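About Lurnau

Lurnau sets up and looks after robot arms for companies that run one or two of them and don't keep a technician on staff. We started in May with a single arm on a single bench. Most of our work is still like that: one machine, one table, one job it has to do over and over.

The cell we use the most in-house is called Undora. It is a white arm on a workbench, with a black gripper and a small white table for it to work over. Anything we plan to do on a customer's floor, we do on Undora first.

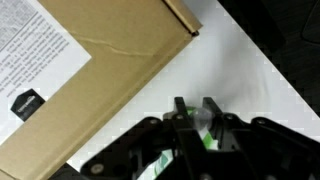

Undora's gripper holding a clear plastic item with green printing.

Setup starts with the base. We bolt it down, check it for level, and leave it under power for 24 hours before we teach any positions. Then we route the cables by hand, moving one joint at a time through its full travel to see where they pull. A cable that is too short at the elbow will cost you a day later on.

After that comes the gripper. We use a written list of 13 checks, most of them to do with bolts and finger alignment. Thin plastic gets its own check — a finger that sits slightly off will still pick up a box but drop a bag. 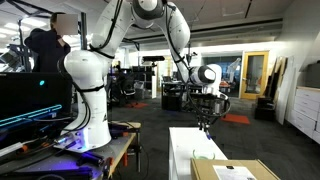
The list came from Kramer, our first customer, whose maintenance crew wanted something they could tape to the wall. We still give every customer a paper copy, and we change it when they tell us a step is wrong.

Routine care is simple. Fingertips are cleaned at the start of each shift. Gripper bolts are checked every 600 cycles, which on a busy cell can mean more than once a day. Home position is tested after anyone has leaned on the bench or moved the table.

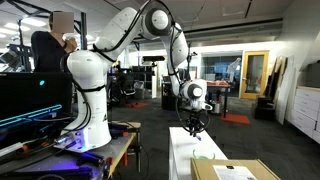 The arm over the white table, with a small bowl under the gripper.

When something does go wrong, we ask customers to stop the cell and leave it as it is. We can usually tell more from where the arm stopped than from the error log. Some 10 spare grippers are kept on our shelf, ready to ship, so a cell doesn't have to wait on a repair.
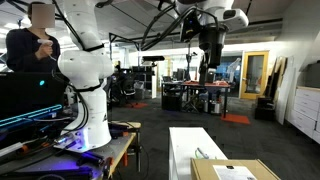
We also run Skeltasano, a short hands-on course for the people who will be standing next to the machine. They learn to jog the arm, swap a gripper, reteach a position and reset after a stop. Groups are kept small so each person gets time at the controls.

To ask about a setup, a repair or a place on the course, use the contact form on this site.

Page updated November 2025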